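Cladden Collection of Play Materials
Home | Collection | Galleries | Visiting | Loans | Contact

Gallery 2: Red and Blue Cubes

The Cladden Collection holds 97 sets of building blocks and related play materials, most of them made for use in nursery schools and the lower elementary grades. The galleries on this site present selected pieces from the collection, with notes on their care and use. There are 5 galleries at present. Gallery 2 is given over to a red cube and a blue cube from the Pandus set, which entered the collection as part of the Sarmiento gift.

The Pandus set was assembled by a teacher for classroom use and was never sold through stores. It contains cubes, short columns and flat bars, with a handwritten sheet of suggested activities. The cubes were used mainly for early work on position and comparison. A child would be asked to place one cube in front of another, to the left of another or farther away, and to say in words what had been done. Later activities on the sheet call for stacking and for building from memory, but the first pages use no more than a pair.

Signe Haugen, who prepared the catalog entries for the Sarmiento gift, has noted that the choice of plain red and plain blue is in keeping with the rest of the set. None of the Pandus pieces carries a letter, a numeral or a picture. The activity sheet asks the teacher to put away all other pieces before beginning, and to cover the table if its surface is patterned or strongly colored.

Visitors who know the set from the printed catalog will find the cubes listed there under Small Solids. Entries in the printed catalog are arranged by shape. The online galleries are arranged by color and by activity, and the same piece may appear in more than one of them.

Gallery pictures 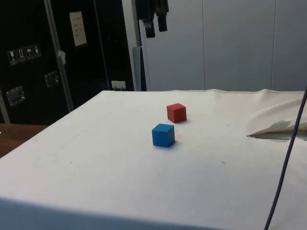
Red cube and blue cube on a white cloth. The blue cube stands nearer, with a short gap of bare cloth between the two.

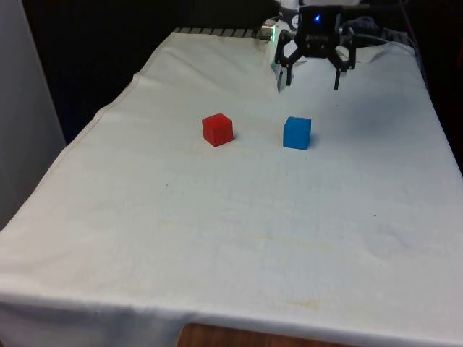
The pair side by side, red on the left and blue on the right. The top of each cube looks lighter than its front.

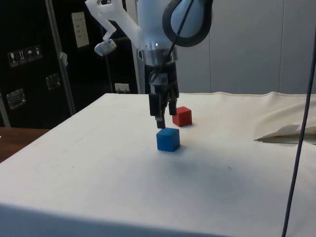
Blue in front, red farther back and to the right. The blue cube has a matte, slightly textured painted finish.

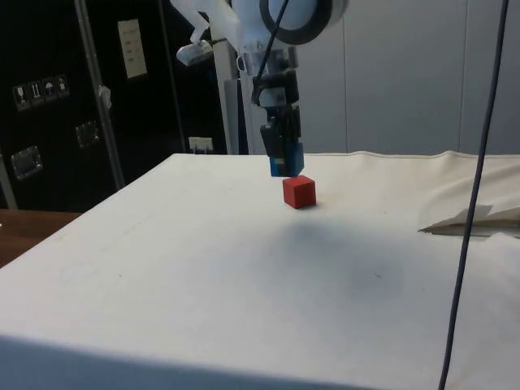
Red cube alone on the cloth. The edges are sharp and the faces plain.

Using the cubes in position work

The activity sheet sets out the first exercises in a fixed order. The teacher places both cubes on the table and names their colors. The child is then asked to name them in turn, first by pointing and afterward with hands in the lap. Words for position are introduced only when the color names are secure. "In front of" and "behind" come before "left" and "right," and the teacher is advised to sit on the same side of the table as the child until both pairs of words are well established.

A second group of exercises has the teacher and child sit on opposite sides. Each describes the arrangement from where they are seated, and the two descriptions are compared. The sheet observes that many children will insist at first that one of the descriptions must be wrong. It recommends that the teacher and child change seats without moving the cubes, and that the exercise be left for another day if the child becomes tired.

The third group removes one piece. The child looks at the arrangement, closes both eyes and, on opening them, says which color is missing and where it stood. The remaining cube should not be moved during this exercise. Several of the penciled notes in the margin of the sheet refer to this page, including a reminder to keep the removed piece out of sight in a pocket or drawer.

The full text of the sheet may be consulted in the reading room. A typed copy, with the marginal notes included, can be supplied to teachers on request. The typed copy follows the spelling of the original.

Care of painted pieces

Painted blocks are among the more durable items in the collection, but their corners chip easily when pieces are stored together in a box or bag. Each painted piece from the Sarmiento gift is stored in its own compartment, lined with unbleached cotton. Pieces of different colors are kept apart so that paint is not transferred from one to another.

Surface dust is removed with a soft, dry brush. Water is not used on any painted piece, and household cleaning products are not permitted in the storage rooms or the study rooms. Chips and worn areas are recorded on the condition sheet and left as they are. Retouching was carried out on a small number of pieces before they came to Cladden, and these are marked in the catalog with the letter R.

Work tables are covered before painted pieces are brought out. Covers are washed without fabric softener and are replaced when they become thin. Readers who wish to place a piece on paper for drawing or tracing should ask a member of staff for the correct grade of sheet. Ink pens may not be used at the tables.

The Foltonetti boxes

The storage boxes for the Sarmiento gift were made by Foltonetti to a pattern supplied by the collection. The design has since been adopted for other painted sets. The compartments are deep enough for the lid to close without touching the pieces, and the dividers can be lifted out for cleaning. A label on the short side gives the catalog number, the number of pieces and the date of the most recent condition check.

Boxes are carried level and are opened only on a covered table. When a set is returned, the pieces are checked against the list inside the lid before the box leaves the room.

Study visits and loans

Pieces from the Pandus set may be seen by appointment. Requests should state which pieces are wanted and the purpose of the visit. Study sessions begin at 10 a.m. and last 2 hours. Groups of student teachers are welcome and may ask for the activity sheet to be brought out together with the blocks.

Original pieces are not lent to schools. A teaching set, made to the same dimensions and finished in similar colors, is available for loan to classrooms by arrangement. Applications for the coming school year are accepted until the end of June. Borrowers are asked to return the set in its box with all dividers in place and to report any missing pieces in writing.

Catalog information

Set: Pandus
Source: Sarmiento gift
Pieces in this gallery: red cube, blue cube
Catalog section: Small Solids
Catalog entry: Signe Haugen
Access: by appointment

Corrections and additions to the catalog are welcome and should be sent through the contact page, with the name of the set in the subject line. Former pupils and teachers who remember using the Pandus set are especially invited to write.

Previous: Gallery 1 | Next: Gallery 3 | Return to all galleries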